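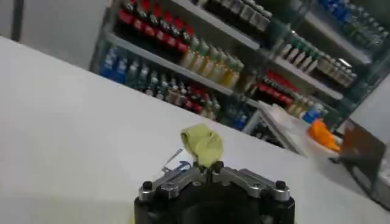 How do you fold a thin T-shirt so that it does not come out twisted?

Lay it flat on the table first, smooth it from the collar down to the hem, and make the first fold only when the side seams are straight.

Dear all,

Thank you to everybody who wrote to me about the folding page for the clothing room. I have put the two points above and below as they will stand in the new version, so please read them as a draft. English is my third language, so corrections to the words are also welcome.

Dorota Zalewska wrote in July:

> I tried your method with the thin shirts from the Drolisell
> bag and they don't behave like the thick ones. When I pick up
> one corner, the whole shirt turns into a rope. The thick cotton
> stays where I put it. Is it better to roll them? Also, the
> pile by the door is now 13 shirts high and it leans.
>
> Dorota

Dorota, I would not roll them. Rolled shirts are fine for a suitcase, but on our shelf the visitors open every roll to see the size, and then somebody must do it again. With thin fabric I take the two shoulders, one in each hand, and let the shirt hang for a moment before I put it down. If it is already in a lump, I put the lump on the table and look for the collar. From the collar it is easy to find the rest.
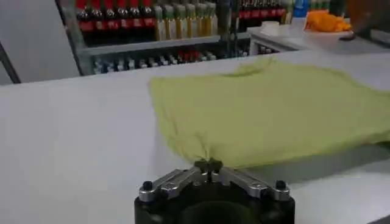
What should I do with the wrinkles near the collar?

Press them out with the flat hand toward the shoulders, and don't pull on the collar itself, because thin fabric stretches there.

About the pile: Eduardo Mota proposes two lower piles, and I agree with him. Joana Garcia asked if the light colors should be kept apart from the white. For me it is not necessary, but I will follow what the majority prefers.

One question is still open. Rodrigo Carvalho folds the sleeves in before the sides, and I do the sides first. The result has the same width. Which order should we print on the page? Please answer to the list and not only to me.

With kind regards,
Fadwa El Khatib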